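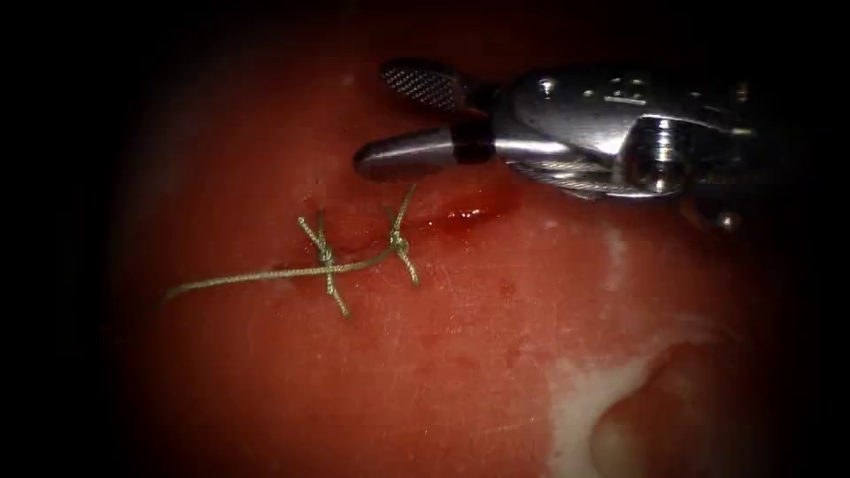

Orar bench: two interrupted sutures tied in green braided thread, right end of the incision still open.

Wandgate Shared Workshop
Orar build group: minutes of the meeting of 7th June

Present: Keerthana Salian (chair), Elibariki Mugo (minutes), bench members.
Apologies: none received.

1. Minutes of the last meeting
Agreed, with one correction. The spare drive belt was ordered by the workshop and is to be charged to the build.

2. Actions carried over
Emergency stop moved to the front of the bench. Done.
Cable tray for the right arm. Not done. The brackets supplied do not fit the rail and will be returned.
Labels on the Zollon controller. Done, but two of the labels are on the wrong ports. EM to swap.

3. Wrist camera and lighting
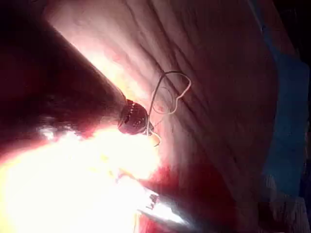
Exposure control on the wrist camera is still set by hand at the start of each run and is not changed after that. KS wants it locked to a value held in the settings file. The lower left is lost to glare, and the metal instrument coming up from the bottom edge is partly hidden by it, while the pale loop of thread near the dark rounded tip can still be followed. EM proposed a diffuser over the lamp before any change to the software. KS preferred to do both — the diffuser first, then the setting. Agreed. The lamp bracket is to be left where it is until the diffuser has been tried.

4. Thread handling
EM reported on the Correia driver boards. Jaw position on the right arm drifts by 4 counts after a cold start and settles once the arm has been homed a second time. Log entry 1481 has the details. Homing twice will be added to the start-up script. KS asked for the drift to be measured again with the cover fitted.

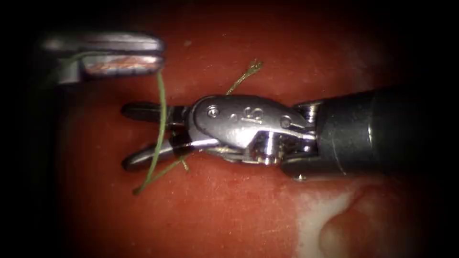 Green thread running down past the open jaws of the right-hand instrument, with a frayed end above the wrist.

There was discussion of thread length. KS would cut shorter pieces to keep slack away from the jaws. EM would keep the present length and change the path of the arm. No decision. Both to be tried on the same pad layout, with the thread held near the lower-left end of the cut as the common start position.
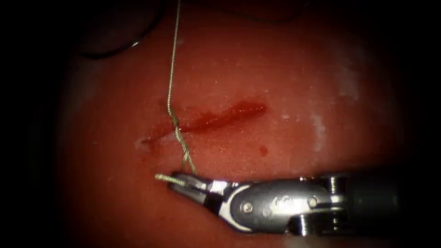

5. Spending
A claim of 60 for connectors and sleeving was approved. The diffuser material is to come from workshop stock. No other claims.

6. Bench booking
The bench is booked for the next 14 evenings. Members using the mill are to clear swarf before the arms are powered. The December slot for the open evening was raised again and left until the cable tray is fitted.

7. Actions
EM: swap port labels, fit diffuser, add second homing step.
KS: exposure value into settings file, return brackets, repeat drift measurement.

8. Any other business
The 2.5 mm hex key is missing from the drawer — please return it.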